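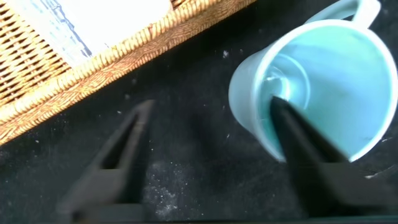 4 minute read

Shelf and table helpers wanted for the Setutside reuse room

We're looking for people to join us at Setutside, our household reuse room on the ground floor of the old Lindgren building, from July onwards. There are 2 paid part-time posts going, plus as many unpaid places as we can find aprons for. If you like handling mugs, baskets, plates and lamps, and you get a small thrill from putting the right thing on the right shelf, please read on!

What we do

People bring us the contents of their cupboards and we find somewhere for them to go next. Last year 655 households gave us something, from a single teaspoon up to the whole of a kitchen. Everything crosses one of our black worktops first. It gets looked at, wiped, sorted and either priced for the shop floor or put into a starter box for someone moving into a new home. We packed 1,000 of those boxes last year and we'd love to get to 2,000.

A starter box is a lovely thing to put together. There's a list inside the lid of every one (mugs, bowls, cutlery, a pan, tea towels and so on) but you choose the pieces, and you very quickly find yourself with opinions. A pale blue mug with a bright turquoise inside can set the colours for the whole box. A golden woven basket with a good thick braided rim might hold the tea towels, or go out on the shop floor by itself, where baskets rarely last until teatime. We like people who enjoy that sort of decision and can also make it fairly quickly, as there is always another crate behind the one you're on.

Table helper (paid, part time)

You'd be at the sorting tables for most of your shift. The work goes like this: unpack a crate, check each piece for chips and cracks, clean what needs cleaning, and send it on. Run a fingertip round the rim of every mug and look down inside it, and give handles a gentle wiggle. Baskets need turning upside down and tapping out over the bin, then a going-over with the soft brush – the weave holds on to more crumbs than you would believe. Black worktops show every speck of dust, so you'll be on good terms with a damp cloth by the end of your first week.

Shelf helper (paid, part time)

You'd look after the shop floor and the box shelves. That means pricing, setting out, moving things about when a shelf looks tired, and talking to customers, many of whom come in for one saucer and stay for an hour. We use the Mumau label printer, and it's a bit stubborn with the small labels, but we'll show you how to load it. You'll need to be happy on your feet and able to lift a full crate with someone else on the other end.

Unpaid places

Come for a morning or an afternoon, as often as suits you. Mornings start at 9.30 and afternoons at 1.30, with tea in between for both lots, so everybody meets. You can stick to one job or try the lot. Some people only ever want to do glassware and that's fine by us.

Who we'd like to hear from

Anyone over 18. You don't need shop experience or any certificates. It does help if you're careful with your hands, can keep a tidy table when it's busy, and don't mind a bit of dust. We've got high stools and one table that goes up and down, so please tell us if standing is hard for you and we'll plan your shifts round it.

What you'll get

For the paid posts, the hourly rate and shift pattern are on the sheet we send out with the form. Everyone, paid or unpaid, gets bus fares back, lunch on a full day, an apron and first look at the odd saucer tray.

How to apply

Pick up a form at the Setutside counter, or ask for one at the Vetov café across the yard, where they keep a stack by the till. We don't want a CV. Tell us which job you fancy, when you're free, and about one thing in your own kitchen you would never give away – we read every one of those out at tea, names off. Forms for the paid posts need to be back with us before the end of June. For the unpaid places there's no closing date, so just come in, say hello and have a look round.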